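16 May 2021 – equipment planning, bedroom tasks

Purpose of this entry: fix the shopping list for the second arm station before the order window closes, and write down why the numbers changed since March.

Status of the March list

The March list assumed two complete arms, two parallel grippers, one mobile base and a full set of real furniture. Total was over the line before shipping. The Tetitz quote for the base alone took more than half of what we have, and their lead time is 13 weeks. The base is off the list for this round. We keep the Sinaga arms, fixed to a stand, and do the reach study in simulation first.

Open question was whether the stand can serve both the bed surface and the floor next to it without being moved. If yes, one stand. If no, we need either a linear rail or a second stand, and the rail is the expensive item.

Sim setup

Scene is the Pladunura bedroom, double bed with low frame, nightstands both sides. Two-arm model, black finish, default fingers. Physics step left at default. Objects: one paperback on the mattress, one small soft item on the floor left of the bed. Mattress bare for now, no pillows or blankets. Bedding comes in a later run, it costs too much compute to be useful for reach work.

19 start poses for the stand, all at the foot end. For each pose: right gripper to the book, left gripper to the floor item, log joint margins and any contact with the bed frame.

Results so far

13 of the 19 poses put the right gripper on the book without hitting a joint limit. The floor item is the harder one. The forearm has to come down past the side of the bed frame and most poses run short. Pose 7 is the best compromise and is the one I used for the check below.

Pose 7, right finger at the lower edge of the Richard Bachman paperback, left gripper tip over the floor beside the bed frame. The small gray item is still just past the left tip.
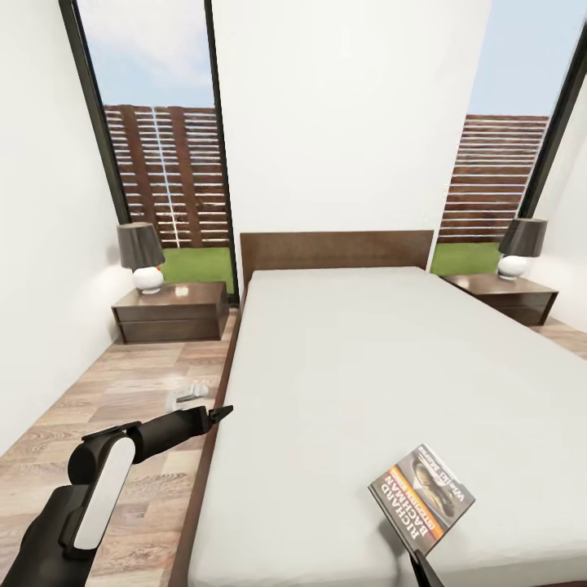
Consequences for the order

1. Rail. Not ordering. Shortfall on the left side is small enough that a longer forearm link should cover it. Sinaga sells the link as an option and it does not change the controller.

2. Stand. One, height adjustable. The fixed-height version is cheaper by 260 dollars but locks us to this bed height, and the next room model has a taller one. Adjustable it is.

3. Fingers. Stock fingers are thick for getting under a paperback that lies flat on a soft surface. In sim the mattress contact is too stiff to say much about this, so don't take the sim as evidence either way. Budget for one set of thin fingers from Plollel plus a spare pair of pads. If they don't work we print our own.

4. Wrist cameras. Two, same model as station one. No reason to mix drivers.

5. Furniture. Real bed frame and mattress, secondhand. One nightstand is enough, the right-hand one doesn't enter any of the reach paths. Lamp: buy a cheap one with a drum shade, since the shade is what the arm will hit first.

6. Props. Paperbacks, cloths, slippers. Petty cash, not on the equipment line. Get several copies of the same book or the wear will show up in the data.

Budget notes

Without base and rail the list fits with a reserve. I want to hold the reserve at 30 percent of the arm price until the link option is confirmed in writing – last time an "option" meant a new harness as well. Plollel wants payment up front on finger sets, so that goes on the card and not through purchasing. Shipping for the stand is quoted separately, check whether it includes the base plate. Bolts are not included, we have M8 in the cabinet.

Service contract: skip for year one. Repairs on station one were cables and pads, both things we did on the bench.

Known gaps

Sim link lengths are from the data sheet, not measured. Cable bundle at the elbow is not modeled and will cost some clearance near the bed frame. Floor friction irrelevant as long as the stand is bolted. Payload with the long link drops, need the derated figure from Sinaga before anything heavier than a book goes on the task list.

To do

- Rerun the 19 poses with the long link, same scene, same logging
- Repeat pose 7 with the bed 30 mm higher
- Ask Sinaga: link lead time, harness yes/no, derated payload
- Ask Tetitz to keep the base quote open, no commitment
- Measure the doorway before buying a bed frame
- Move the March spreadsheet to the archive folder so it stops getting edited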